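From: Abenezer Araya
To: wendbridge-arms list
Date: 27th April
Subject: Re: [wendbridge-arms] How many demos before we train again?

Hello all,

Sorry to have gone quiet, I've been at the bench nearly all week and loving it. Picking up the thread from the Dakico end:

> We have 70 good runs of the drawer task from March and I'd like to
> start a new training run soon. Before I do, can someone tell me where
> the button box task has got to? Last I heard the policy froze whenever
> the parts were laid out in a way it hadn't met. Are we short of
> examples, or are the examples we have too much alike?
> Gashaw team

Too much alike, I'm fairly sure! I went back through the old set and in nearly every run the parts start in the same tidy row, because that's how we all like to put things down. So the new batch has a messier table on purpose, and I'm keeping both arms in play.

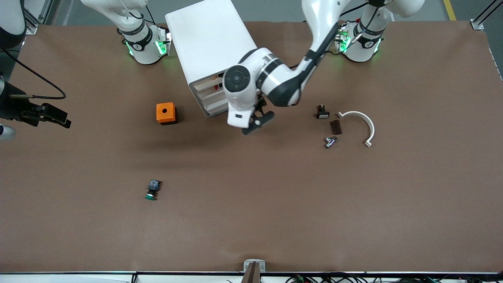
Start positions are what I've spent most of my time on. Before each run I shuffle everything, turn the drawers to a new angle and lay the small parts wherever my hand happens to drop them. A green button lying on its side, well away from the orange box with the hole in its top, is just the sort of start the old set never had. I also leave bits on the mat that the task doesn't need, like the white arc bracket over on the right, so the model has to learn to leave them be. I've got 56 runs logged this way so far and they feel like proper variety at last.

I throw a run out if I've bumped the table or lost the teleop link halfway. I keep it if I fumbled a grasp and then got it back, and please do the same at your end! Those recoveries are lovely material and we've hardly any of them. Tag them "recover" in the notes field (lower case, the loader is fussy) and put the operator's initials after it.

The other change is that the language label now names the colour. The old label was only "put the button in the box", which is no help at all once there are two to choose from.

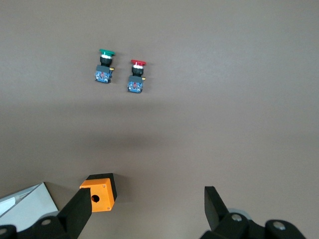
Wrist view, green and red buttons both out, gripper open.

I'd like an even split between the colours, and please swap which side each one sits on as you go, or we'll end up teaching it "take the left one".

Two things I'd love help with. Could someone at Zonmont check that the wrist and overhead streams still line up after the last recorder update? I had a couple of runs where the wrist view seemed to lag. And if Gashaw can hold off on training until I've pushed this batch, we could mix it in with the drawer runs and see whether the one helps the other. I'm really keen to find out!

Files go up tonight, in the usual folder, under buttonbox_mixed.

All the best,
Abenezer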